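Coltley Community Boards > Local Institutions and Services > Open Day at the Kotberg Laboratory, October

Ren_Secretariat
The Ren Textile Care Association wishes to record its attendance at the October open day of the Kotberg laboratory in Horkden. Attendance over the day was reported to us as 589 persons. The principal demonstration concerned the handling of household laundry by robot arms, and members who were unable to attend are invited to raise questions in this thread.

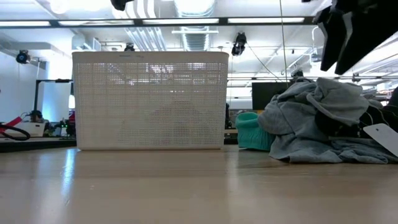

Worktable at the laundry demonstration, Kotberg open day, Horkden.

linen_services_16
I thank the Secretariat for the notice. Our laundry processes 2,000 pieces in a shift, and I must state plainly that I saw nothing at Horkden that would alter our staffing plans. The pace was well below that of a new employee. I would ask the Association not to present this work to members as a near-term purchase.

Ren_Secretariat
The remark is noted. The Association has made no recommendation on purchasing and does not intend to make one this year.

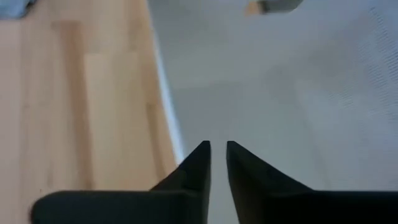

Xiuying Wei

I attended the 3 p.m. session on behalf of the Coltley vocational program, and I respectfully disagree with the previous member. Pace was not the subject of the demonstration. The presenters stated at the outset that they were studying how a machine takes hold of a soft article whose shape is different each time it is put down. Our first-term students spend a good part of their training on the same matter. A towel that has been folded and stacked is a simple thing to pick up. A garment lying in a heap with others has no obvious edge, and the hand must find one.

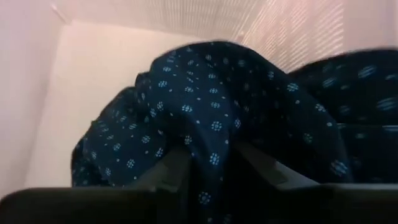 For that reason I would encourage members to judge the work by the grasp and to leave the clock aside for the present. I would also suggest that the next open day include a period in which trade members may bring articles of their own, particularly fitted sheets, which were not shown at my session.

linen_services_16
I accept the point regarding fitted sheets. I do not accept that the clock may be left aside. An operator who must meet a delivery at six in the morning is not in a position to do so. I would, however, attend a second session if trade articles were permitted.

HorkdenMember
I found the presenters courteous and willing to answer at length. My one complaint concerns the printed program, which gave the wrong entrance. Several of us walked the full length of the building before we were redirected.

Ren_Secretariat
Both the proposal on trade articles and the complaint about the entrance have been forwarded to the laboratory in writing. A member has also submitted an inquiry by mail, which is reproduced with our reply.

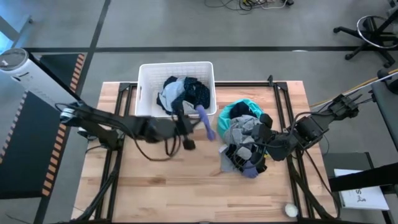
May members arrange a visit to the laboratory outside the open day?

Visits are arranged by written request to the Secretariat, and each group is limited to 16 persons. Requests should name the member firm and the preferred month.

Xiuying Wei
Please enter the Coltley program for the first available group.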